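Learning > Robots for Young Readers > How Robots Practice

Can a Robot Learn in a Pretend World?

Imagine you want to learn to juggle, but every ball costs a lot of money and breaks when it falls. You would be afraid to try! Robots have a similar problem. A real robot arm is expensive, and when it makes a mistake it can break things, or break itself.

So the researchers of the Pridar team let their robot practice inside a computer first. This kind of pretend world is called a simulation. It is a little like a video game, but the computer must calculate many things a game can leave out: how heavy each thing is, how much it slides, and what happens when two things touch.

Hanna Cieślak builds the pretend objects. She says that hard things, like gears and rings, are the easier part of her work. A gear keeps its shape. Cloth is much more difficult, because it can fold in so many ways. The computer cuts the cloth into very small pieces, joined together like a net, and then it must calculate where every piece goes.

How does the robot know what to do? At first, a person shows it. Boris Urban moves the pretend arms with two handles, and the computer remembers each movement. One such recording is called a demonstration. The team collected 1,847 of them. Then a computer program studied all the demonstrations and looked for patterns – when the fingers open, when they close, and which way the arm goes before that.

After the studying comes the test. The program must move the arms alone, and the objects are put in new places each time, so it is not enough to repeat an old movement. In each try it has 60 seconds. The team made over 993 tries, and they wrote down the bad ones too. Bad tries are useful. They show what the robot did not understand yet.
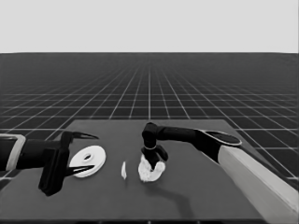
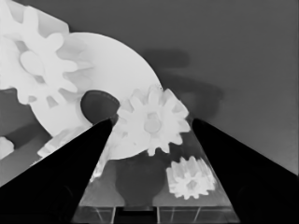

The most interesting result was about looking. Svatopluk Michalík tested the program with only one view, from far away. It found the objects well, but often it closed the fingers too early. Then he added a second view, from close to the fingers, and the mistakes became fewer. You can test this yourself. Close one eye and try to put the cap on a pen. Now use both eyes. Which was easier?

There is still one big question. Will the robot do the same in the real world? Real tables are not perfectly flat, and real light changes during the day. The team will start to try this in October, with 3 simple tasks. Folding cloth will have to wait.

Print this page | E-mail this page

Last updated: October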